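Bench notebook, August - arms budget and what to order next

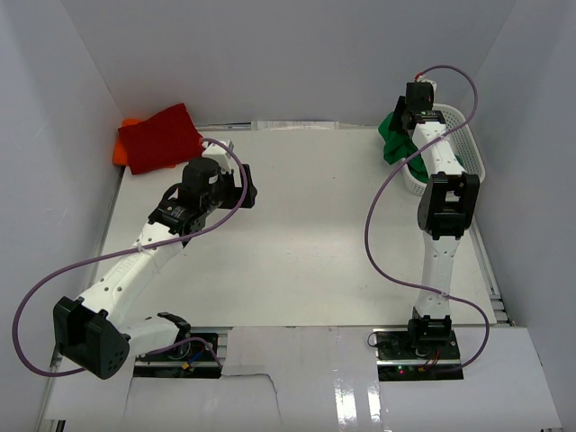
Spent the morning on the parts list for the second station. Charoen wants the numbers before he talks to Ellby, so I'm writing down where we stand and will clean it up later.

Quote from Jatdale for a second pair of arms, same build as the ones we have: 2,152 with shipping. That covers servos, printed links, both controller boards and the power supplies. It does not cover grippers in the other finger style, spare cables or the enclosure. Requena quoted lower on the servos alone but wants us to print the links ourselves, and our printer is booked into next month. Leaning Jatdale.

Spares. We should hold these on the shelf before we start longer runs of the cloth and basket task:
- wrist servos, 4
- gripper servos, 2
- controller board, 1
- cable sets, 2, longer than stock
- gripper fingers, black and white, 11 of each if we print them in one batch

On the cables: the stock length works but leaves a big loose loop on each arm. I'd like to price clips or a sleeve along the links. Gonzalo says clips at 40 for a bag is too much and we should print those too. Fine by me, low priority.

Enclosure. The three walls and the slotted rails down the sides are good and I'd copy them as they are. The cardboard along the front needs to go. It is several pieces taped together, the middle edge is ragged, and the tape shines under the lights. Asked Tilosness for a cut panel in matte white with openings for the two bases. No price yet. If it comes in high we can cut foam board in house, but I don't want to build a second station with cardboard on it.

Task items are cheap. More cloths in the red, green and orange, plus a few spare baskets of the small white kind with the mesh side. Buy enough for both stations at once so the colors match. I put in around 60 for this, no quote behind it.

Total budget line from Charoen is 1,000 for everything that isn't the arms. Spares take most of it. The panel is the open question. If Tilosness wants more than what's left, I'd drop the extra controller board first - we can move one over from the old rig in a pinch.

To do:
- get lead time from Jatdale in writing
- Gonzalo to check base spacing against the panel drawing before it goes to Tilosness
- measure the cutouts again, my two sets of numbers don't agree
- send Charoen the list by 4 pm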